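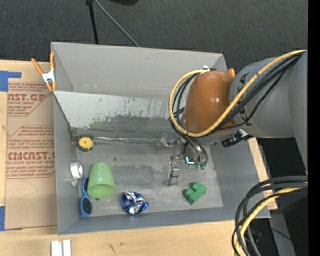
## Week 4: Where stuff sits, and what it costs you

Handout for Small Shop Bookkeeping, L. Dumitrescu, Oct 21, 2022

Last time we did cash. Cash is easy, you can count it and it fits in a drawer. Inventory is cash that has been turned into objects and put on a shelf, where it gets scuffed.

**Terms you need**

- *Carrying cost*: rent, insurance, breakage, and the money you could have used elsewhere.
- *Turnover*: how many times a year you sell through your average stock.
- *Dead stock*: things you bought with great confidence.

**The Polton case**

Polton sells kitchen timers in Olville. The owner got a price break for ordering 400 at once and was very pleased with it. She sells 180 a year. Work out how long the last timer waits for a buyer, then put a yearly carrying cost on it of 9 percent of what she paid. Compare that with the discount. Bring your numbers, and please show the steps, as I can't grade a facial expression.

**Counting**

Count when the shop is closed. Two people, one calling and one writing. Do not let the person who ordered the goods do the count alone. This is no comment on anyone's character, except at Troka, where it was.

If the count and the ledger disagree, recount first. Then look for:

1. deliveries entered twice
2. returns put back on the shelf and never entered
3. boxes marked 12 that hold 10

Theft goes further down the list than most owners like to believe.

**Write-downs**

When goods are worth less than you paid, the books have to say so. Students hate this part and so do owners. Ramalho kept a rack of fax paper at full value for years, and it made a lovely balance sheet.

Reading for next week: chapter 5, skipping the section on barrels. Quiz covers turnover and write-downs only.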